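4. Filing a repair request and keeping your own record

Read this section before you touch the Retero tenant portal. The portal is sold to landlords, and the landlord's side of it is better built than yours. It will tell you that a request has been "received." Received by whom, it doesn't say. Treat that word as meaning very little until you hold something in writing.

4.1 Before you log in

1. Find your lease and the most recent renewal. The unit number on the portal must match the one on the lease. At Sastden Court they often don't match, and a request filed under the wrong unit goes nowhere.
2. Write down the problem in plain words, with the date you first noticed it. "Bedroom radiator cold since November" is fine. "Heating issues" invites a form letter.
3. Take your own photos of the defect and keep the originals on your phone.
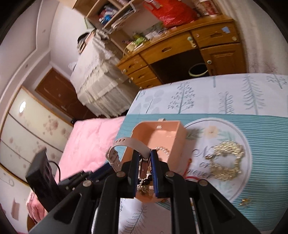 Zenus Tenants' Association, Repairs and Habitability Desk

4.2 Filing the request

1. Log in and choose New Request. Skip the chat window. It offers tips on bleeding a radiator and does not open a ticket.
2. Pick the category closest to your problem. If you pick Other, the request may sit unsorted.
3. Paste in your description. The box holds 300 characters and drops the rest without a warning, so count before you paste.
4. Leave "I agree to flexible access" unchecked unless you mean it. We read it as permission to come in without fresh notice, and the management company, Løken, has never told us otherwise in writing.
5. Press Submit once. Pressing it again creates a duplicate, and duplicates have been closed together.
6. Copy the ticket number by hand. Elsa Lindqvist's ticket, 1093, vanished from her account after it was marked resolved, with the leak still going. Her handwritten note was the only trace she had.

Note: A status of "Resolved" can be set by the office alone. You are not asked.

4.3 Sending the paper copy

1. Print the request, or write it out again as a letter.
2. Add the ticket number, your unit and a phone number.
3. Mail it with proof of delivery to the address for notices in your lease. The leasing office is usually a different address.
4. Keep the receipt with your lease.

Caution: Do not hold back rent on the strength of a portal ticket. Whether you may withhold or deduct depends on your local law, and a screen that says "received" may not count as notice. Get advice first.

4.4 If nothing happens

Send a second letter that refers to the first by date. Then call the city's housing inspection line and ask for a visit. Bring both letters to the desk and ask for Asanka Jayawardena, who keeps the inspection forms. Section 5 covers what to do on the day the inspector comes.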